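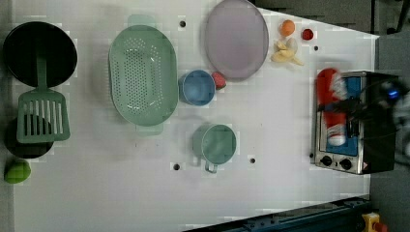

Irkham Playroom Users' Group
Minutes of the August meeting

Held in the back room at Irkham, starting at 10.15 am

In the chair: Olga Pacheco
Apologies: the Siliņa family, Jetus Toys (supplier)

1. Minutes of the last meeting

Agreed as a correct record, with one change. Under item 6 the rug should have been put down as "to be cleaned", and it was minuted as "to be replaced".

2. Matters arising

The low shelf by the window has been fixed to the wall. The gate latch still sticks in warm weather and stays on the list. The key to the store cupboard has been found and a second one cut.

3. Play kitchen

Most of the meeting was spent on this item. The play kitchen is used at every session and is the thing parents mention most, but the pieces have come from several sets over the years and are not kept together.

Olga asked the group to go through what should stay out on the white table and what should go into the store. It was agreed to keep the black frying pans, the green slotted spatula, the mint-green colander, the lavender plate, the light blue cup and the green mug. The large plate takes up a good deal of room but the younger children like to pile food on it, so it stays.

Food: the strawberry, tomato, orange and banana pieces are to be kept in one tub. There was some talk about whether the green fruit is a lime or an avocado. It was left undecided and will go on the label as "green fruit".

The toaster oven is to stay at the right-hand end of the table. One parent asked for it to be moved to the floor so that toddlers could get at it. The feeling of the meeting was against this, as it would be in the way of the door. It can be looked at again if the tables are moved round.

It was asked whether the pans should be hung up on hooks. Olga has a price from Tustent for a hook rail at £17, screws included. Agreed to buy one, and to put it at child height on the wall behind the table.

4. Washing the toys

At present the kitchen pieces are washed when somebody remembers. Agreed that cups, plates and food will be washed in warm soapy water at the end of the last session each week and left to drain overnight. The toaster oven is to be wiped with a damp cloth only and must not go in the sink.

The washing-up bowl is cracked. A new one is needed.

5. Storage

Two lidded tubs are needed, one for the food and one for the cups, plates and pans. Jetus has quoted £33 for the pair. This was thought to be dear. Olga will ask at the market first and go back to Jetus if there is nothing suitable.

Labels will have words and a drawing, so that the children can help with putting away.

6. Dressing-up rail

Held over to the next meeting.

7. Any other business

The tea urn needs descaling. Parents are reminded to take home odd socks and drinks bottles, as the box under the coats is full.

Actions

Hook rail from Tustent: Olga Pacheco
Tubs and washing-up bowl: Olga Pacheco
Labels for tubs: the Siliņa family to be asked
Gate latch: carried forward

The meeting closed at 11.40 am. The next one will be in the same room, at the same time.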